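Sturier Folding Work Table, 2 Months In

Filed under: Furniture, Home Office

I don't trust folding tables. Every one I've owned started out fine and ended up in the garage holding paint cans. So when the Sturier showed up in every list of "best small space desks" last winter, I figured the lists were copying each other and waited for the price to drop. It dropped in December, I held out a while longer, and then working from home made the decision for me.

The sales page makes three claims I cared about. It says the table sets up in seconds, that it holds a serious load, and that it doesn't wobble. I'll take them in that order.

Setup is quick once you know the trick with the second latch, which the instruction sheet shows upside down. The first time, I pinched my thumb and said things. Now I can do it without looking. I still wouldn't call it seconds, and I wouldn't want to fold and unfold it every day, which was sort of the whole pitch.

The load claim is silly. Who is putting a grown man's weight on a desk? Mine has a monitor, a printer and a stack of binders on it, and it has not sagged. Fine. I'd say the same about a much cheaper table.

As for wobble, it wobbles. Not badly when you type. If you write by hand and lean on your elbow, you'll see the coffee move. Tightening the bolts helped for a week. The feet are supposed to adjust, but two of them turn so stiffly that I gave up and used folded cardboard like everybody else.

I also looked hard at the Hunine, which costs $70 less and doesn't fold. A coworker has one. It feels steadier and uglier, and the corners are sharp enough that she put tape on them. If you never plan to move your desk, get that one and keep the difference.

Customer service gets half a point from me. I asked about replacement feet and got a form letter with order number 2656 in it, which wasn't my order. The second reply was from a person and was polite, and the feet came in the mail. They're just as stiff as the old ones.

What about the 1000 glowing ratings? I read a lot of them. Most were written the day the box came. I'd like to hear from those people after a summer of humidity.
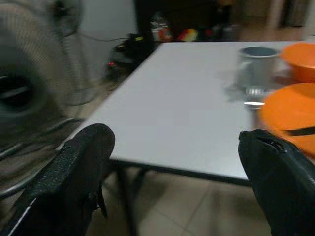

LOOKS AND FINISH

White top, black metal under it. It goes with everything because it goes with nothing. The pale surface shows every pen mark and crumb, though ordinary dish soap has taken off all of mine so far. It also throws back some light from the window in the afternoon, so I keep a desk pad under my keyboard.

WOULD I BUY IT AGAIN?

At full price, no. On sale, maybe, if I had a room that had to be cleared out for guests a few times a year. I'm keeping mine mostly because I threw away the box.

Posted June 20, 2020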